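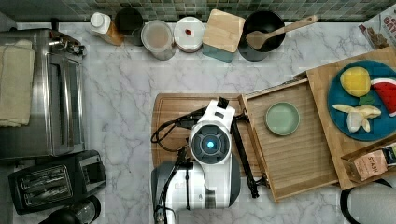
Etley kitchen, counter layout, October. Entry started 9:30.

Task for this round: settle where things live on the marble run so that the Cuesta setup and ours can be compared without arguing about an inch here or there. Last month's sketch is out of date. It still has the tray flat against the tiles and no second board.

Counter depth at the working section, tile face to front edge: 30 in. Checked at both ends, same reading. The marble is level side to side. Slight fall toward the front, not enough to move a plate, enough to move a lemon. The toy fruit goes on a plate for that reason and should not be set down directly on the stone.

Order of placement, left to right: cutting board, slatted tray, large board. The tray goes on last and may lap over both boards. I tried it with clear gaps between all three and ran out of width before the large board was fully supported. Overlap is acceptable. Do not square the tray to the wall — the small angle leaves room for a hand at the near corner.

Plates: small green one in the tray, kept empty at the start. Teal one on the large board with lemon, watermelon wedge and banana. The banana peel catches on the rim if it is put down first, so it goes on after the other two. Box of tea stays at the right, near the front.
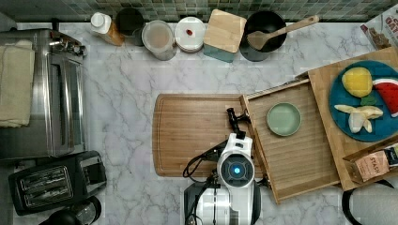
Back row next. The old sheet (Okora list, item 209) calls for all containers upright with lids on, spaced evenly along the tile. Spacing is fine as written, the rest needs revising. The white-capped bottle at the far left is lying at an angle, and the dark jar beside it has its opening uncovered, so neither matches the sheet. The canister with the wooden lid is within tolerance. The spatula across the black bowl has its handle pointing up and to the right, and I would write that into the sheet as the standard position, as it keeps the handle off the boards.

Left side: toaster oven with its door toward the center of the counter, two-slot toaster below it. Clearance from oven door to board needs to be 6 in. with the door shut. Measured 5. Moving the board right pushes the tray, which pushes everything else, so the oven has to go left instead. Checked the outlet side and there is slack in the cord.

Towel on the oven: fine while the oven is unplugged. Add a line to the sheet that it comes off before any heating.

To do
- Shift oven left 1 in., remeasure
- Rewrite item 209, send to Endow with the new sketch
- Pencil marks on masking tape for the board corners, not on the marble
- Ask Cuesta which edge they measure the tray from, inside or outside. Their numbers only make sense with inside.

Stopped 11:15. Oven not moved yet.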